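Stustham open workshop, quick notes

Typing this on the bus before I forget it all. Went to the open day at the Ogunleye building in Stustham, got there at 2, way too late for the free coffee. Parking a mess. Sign on the door said 3,000 square feet of shared space and it felt like less, mostly on account of the coats.

Started in the front room. Bookbinding, a bit of leather. Nice people, no room to stand. Bought a notebook for 8 dollars, paper is thinner than I wanted.

Then upstairs to the Bratmont room, which is the one I came for. Tables and surfaces – what people work on, how they fix them up, what holds. Sounds dull. Stayed there for most of the visit. They had a talk on tape going, and the woman giving it was fast and funny and did not use slides, thank god. Her rule: overlap every strip, press from the middle out, dont stretch it or it will creep back on you. Somebody asked about residue. Long answer. Mineral spirits came up, then a small argument about mineral spirits.

White tabletops show everything, so you get a good look at how a patch is laid. The big gray duct tape one has its strips going across, ends staggered on the left, wrinkles all over and a hard shine under the lights. Black one further right is smaller, just a few squarish pieces, scuffed.

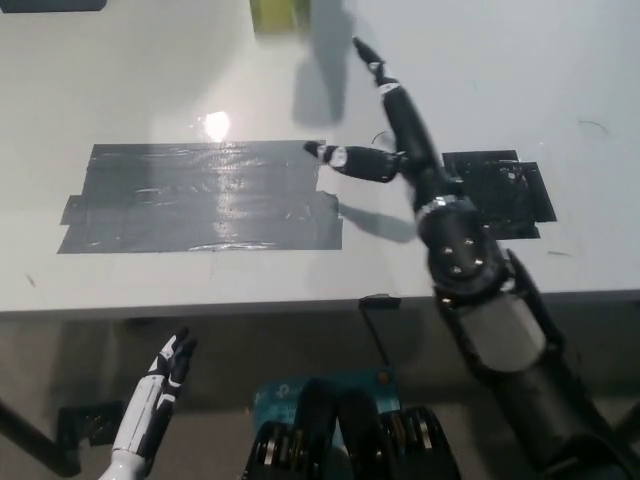
I'd trim the ends square myself. Matter of taste I guess. Asked which brand she buys and got a shrug and "whatever is wide."

Narkeo had a table by the stairs with clamps and sample rolls, gone by the time I got back ther. Took a flyer. Next one is in March, same building, 3 to 8. Go early, eat first – the sandwich place across the street closes when it feels like it.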